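Teaching two arms to clear up lunch

May 2025

I've been promising a proper post about what I do all day, so – this is it! I drive two robot arms for a living. Well, for as long as the Lulley project lasts. Every go I have gets recorded and put in the pile that the learning system will train on, and the pile needs to be big. Our target for the food set is 900 goes and we're on 342, so don't expect me at the pub much before September.
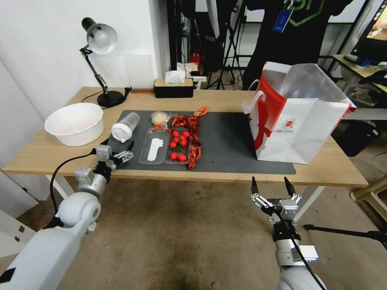
Leena writes the task list and she is very keen on awkward food. Boxes and blocks are easy, she says, and she's right (annoyingly). Tomatoes roll. Crayfish have claws and feelers that catch on everything, and no two are the same shape, so you can't get into a rhythm with them. I try to keep my moves slow and plain. If I dither over a tomato, the dithering goes into the data too, and Veikko has to decide later whether to keep that one or bin it. 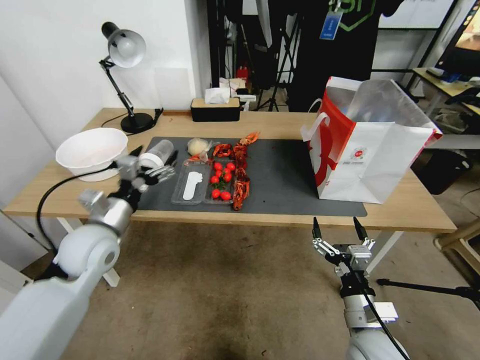
Crayfish, tomatoes and a bun on the mat, bag on the right.

We shift the things on the mat a bit between goes so the system doesn't just learn one layout by heart. A good go takes me around 30 seconds, a bad one feels like a week. My shoulders ache and I've gone right off seafood. Next up is cutlery, and I still haven't worked out how I'm going to get a flat spoon off a flat mat.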